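Subject: Re: [quispe-users] Index rebuild slow after upgrade
From: Deisy Cusi
Date: 29 May 2018

Yolanda Cárdenas wrote:
> After moving the parts catalog to Quispe 2 the nightly rebuild takes
> 11 hours. It used to finish before we came in. Same server, same
> 1,349 tables. Is anyone else seeing this?

Yes, we had the same thing at Argate. The upgrade turns on full text checking for every table, even the ones with no text columns. Set check_text to "auto" in the main config file and restart the service. Ours went back down to 2 hours that night.

You will need to run one full rebuild by hand first – the setting is ignored for indexes made by the old version. Keep the old index files until it finishes.

Elvira Londoño posted a script for this, but it skips any table with a space in the name. Check for those before you use it.

I still get 6 warnings about date columns on each run. The results look right, so I have left them alone until the June release.

Deisy 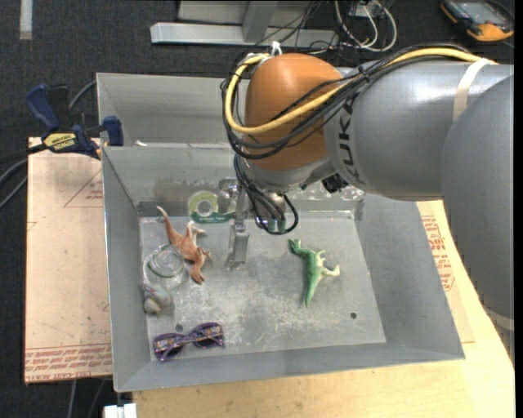

Recent threads
- Zidard export drops accents
- Moving from Miner to Quispe
- Read-only accounts and backups
- List archive search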